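Print | E-mail

Policy drops the peg pieces when I add clutter - normal??

Lenni Halonen
Trying to redo the Hinau result on a number puzzle. Clean table, 433 demos, fine. With toys all over the cloth it goes to 38 percent over 40 trials. Same checkpoint, same start pose. Is the method just brittle or am I evaluating it wrong? My setup: 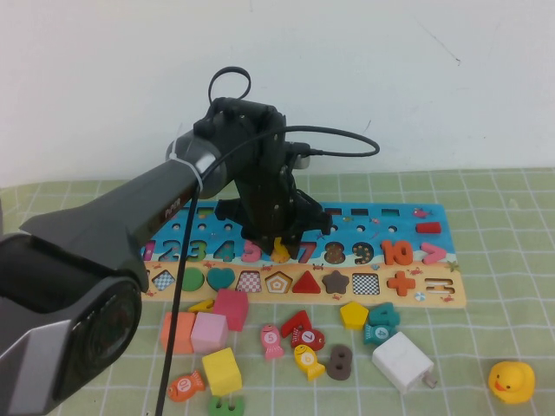 The 6 at its slot, clutter in front of the board.

Only scoring the number row, shapes don't count.

Siu-ming Au
Did your demos have any clutter in them? Bet not. The paper mixes it in from the start, its in the appendix. We added 201 cluttered demos and retrained from scratch - fine tuning on top did much less for us. Also your fish have numbers on them. If you prompt with "pick up the 6" there's a yellow fish with a 6 right there. Log wrong-object grabs separate from missed placements, otherwise the one percentage tells you nothing.

Hemi Rutherford
what Siu-ming said. also 40 trials is not much, do more before you blame teh method

Print | E-mail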